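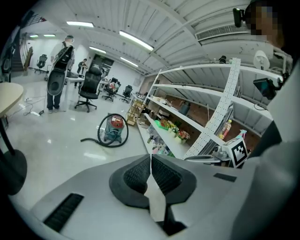 Notes from the Back Shelves

It is June 2024 already, and if you have been meaning to drop off the box that has been riding in your trunk since spring, please do come by, because there is room for it again. The Flerkcombe household swap has just had its big early-summer tidy, and I am so pleased with how the shelves are coming along that I asked for a little extra space in this month's newsletter to tell you all about it (thank you, Kelton branch, for giving up half of yours!).

We had 304 donated items logged by the end of the spring drive, and they had been put away in whatever order they came through the door. The new plan is simple enough. Cleaning things go together, kitchen things go together, and the pretty things that make a kitchen windowsill look cared for get a spot at a height where people can find them. I have wanted that last one for years, and Iestyn Gwilliam finally gave in and let me have the middle shelf.

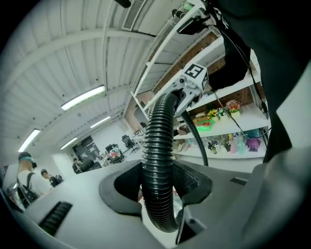
The artificial flowers in their little pots, next to the green tray of small red odds and ends.

The flowers went up first. They are the sort of thing people pick up, put back, walk twice around the room and then come back for, and at 50 cents a pot I don't think anyone needs to agonize over it. The cardboard and plastic bits and pieces on that shelf still want sorting, and if you enjoy that kind of job, with a cup of tea at your elbow and the radio going, I would love to hear from you.

Now, floors. We get asked about vacuum cleaners more than anything else on our list, and the one going out on loan this summer is a canister type, which I grew up with and still prefer for stairs and for getting under beds.
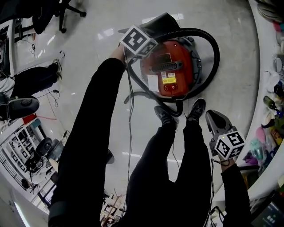 Borrowing is open to everyone on the mailing list, for up to a week at a time, and you only need to sign the book at the front table. The loan vacuum is the red one with the long black hose, and it has a carrying handle on top, so please use that when you take it out to the car and don't lift it by the hose. The power switch is the red rocker just below the handle. Empty it before you bring it back, wind the cord up neatly, and tell us if anything seems off. Thirty-three households are on the list so far, and Mrs. Lại has kindly offered to keep the bookings straight, so leave your name with her or write to us care of the Pullow Street address.

Clean, working household goods are welcome any time we are open. Bottles of cleaner should be closed tightly and still have their labels on, please.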